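# Report on the Visit to the Steketti Comics and Character Art Fair

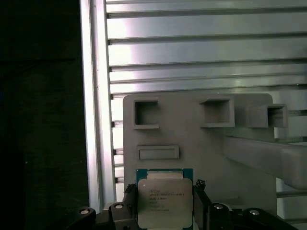
The school's illustration department attended the Steketti fair in February with a group of 20 second-year students and two members of the teaching staff. The fair is devoted to self-published comics, manga and original character work, and it is held each year in the former Galer warehouse beside the rail yard. The group arrived shortly before 10 a.m. and was met by Silvan Zürcher, who is responsible for the school program at the fair. Students had been asked to choose one theme in advance and to collect material on it during the day. One pair chose machine characters and took as their starting point a computer processor, with its silver metal lid, thin green border and small lines of black print in one corner. They intended to find out how artists turn a plain square part of this kind into a figure with a face and a history. Other themes included promotional posters, lettering, and the reuse of older characters in new stories.

## Exhibition hall

The ground floor was given over to artists' tables. Most exhibitors sold stapled booklets, prints and stickers, and many accepted small commissions on the spot. Students noted that the busiest tables were those where the artist was drawing. Prices for a black-and-white head sketch were modest, and several students ordered portraits of their own characters, supplying reference sheets from their phones. The department recommends that future groups bring printed references. Phone screens were hard to read under the hall lighting, and two artists asked for paper copies.

The upper floor held the character exhibition, for which 241 entries had been accepted. Each entry consisted of a full-figure drawing, a short biography and a color key. The biographies were of uneven quality. Some ran to a full page and could not easily be read while standing, and the students generally found the short ones more memorable. The entry most often mentioned in their notes was Feko, a night-shift baker who first appeared in a story his author never finished. The artist had kept the figure for nine years and had redrawn him in every style attempted since then. The entry presented these versions in a single row, including the early ones with obvious faults in the hands and shoulders. This was of direct use to our second-year class, where students are often reluctant to keep or show their older work.

## Talk on posters

At 11:30 a.m. the group attended a talk on promotional posters for small comic series. The speaker compared posters that showed the whole cast with posters that showed a single figure, and discussed how each was read from across a room. A large part of the talk concerned title lettering. Students were shown first drafts next to printed versions, and the changes were mainly reductions: fewer outlines, fewer background objects and a shorter line of text at the foot. Questions had to be cut short for the next session, which was regrettable.

## Printing demonstration

The Gisler print shop operated a two-color press in the side hall and allowed visitors to bring their own artwork. Our group had reserved 4 places. The students who took part prepared separations by hand on tracing film, a method they had previously met only in class. Registration proved difficult, and the first sheets showed a visible gap between the line drawing and the red layer. The staff at the press advised widening the color areas slightly under the black line. The corrected sheets have been placed in the department's print drawer and may be consulted there.

## Portfolio review

Mr. Zürcher had arranged short portfolio reviews for students who requested them. Each lasted ten minutes. Reviewers commented favorably on figure drawing and less favorably on backgrounds, which were in many cases left empty or filled with a flat tone. Several students were also advised to vary the poses on their character sheets, as a front view with lowered arms gave little information about the person drawn. These comments agree with our own assessments from the fall term.

## Attendance and practical notes

The organizers recorded 1,206 visitors by mid-afternoon. The aisles on the ground floor were narrow, and movement was slow after lunch. The café did not accept cards. Coats and bags may be left at the Galer entrance without charge, but portfolios larger than A2 are not taken.

Students' written accounts are due before the spring break and should be handed in at the department office with any sketches made on the day.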